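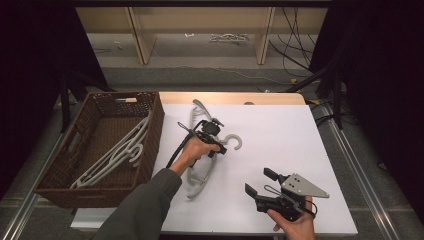 ## 4. Adding product pages and alt text in Stanum

This section covers product pages for shops that sell through a Stanum site. Finish section 3 (domain and sitemap) first. You need an Editor or Owner login.

### 4.1 Create the page

1. Sign in and open **Catalog > Pages**.
2. Click **New page** and pick the **Product** layout.
3. Type the product name in **Page name**. Shoppers see this at the top of the page.
4. Check the address in **Slug**. Stanum builds it from the page name and drops words like "the" and "and." Edit it now if you want something shorter.
5. Click **Save draft**.

**Caution:** Changing the slug after a page is live breaks existing links to it. If you must change it, add a redirect under **Settings > Redirects** before you save.

### 4.2 Fill in the search fields

1. Open the **Search** tab on the draft.
2. Enter a title of up to 63 characters. The counter turns orange when you go over. Stanum still saves a longer title, but the preview cuts it.
3. Enter a description. Write one or two plain sentences that say what the product is and who it is for.
4. Leave **Canonical** blank unless the same product appears on another page of your site.
5. Click **Preview** and read the result on both the phone and desktop tabs.

Note: If you moved your shop from Erketti, the importer copies old titles into this tab. Many of them end with the shop name twice. Remove the second one by hand.

### 4.3 Add images and alt text

1. Open the **Media** tab and click **Upload**.
2. Rename each file before uploading. Use lowercase words with hyphens between them.
3. Click the pencil icon on the thumbnail and fill in **Alt text**.
4. Drag the main image to the first slot. Stanum uses it for link previews.
5. Click **Save draft** again. The Media tab does not save by itself.

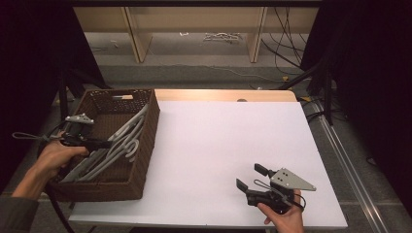 Alt text is read aloud by screen readers and is one of the things search engines use to index an image. Keep it short and name what a shopper would want to know. "Light gray and white plastic hangers in a brown wicker basket" is enough for the field. "Hangers hanger plastic hangers buy hangers" is not, and the checker in 4.4 flags it as repeated wording. Leave out prices and sale dates, which go stale quickly. If an image is only a divider or background pattern, tick **Decorative** and leave the field empty.

### 4.4 Run the page check

1. Click **Check page** at the top right.
2. Fix anything marked red. Red items block publishing.
3. Read the yellow items and fix the ones that apply. Yellow items do not block publishing.
4. Click **Publish**.

New pages join the sitemap within 48 hours. To send one sooner, open **Tools > Sitemap** and click **Rebuild**.

**Caution:** Do not rebuild on Sunday while the Barbier backup add-on is running. The rebuild waits in line and may time out with error 208. If you get this error, wait for the backup to finish and click **Rebuild** once.

Shops using the Wusovwood theme should also clear the theme cache after publishing (**Appearance > Cache > Clear**). Otherwise the old menu stays in place and the new page does not show in it.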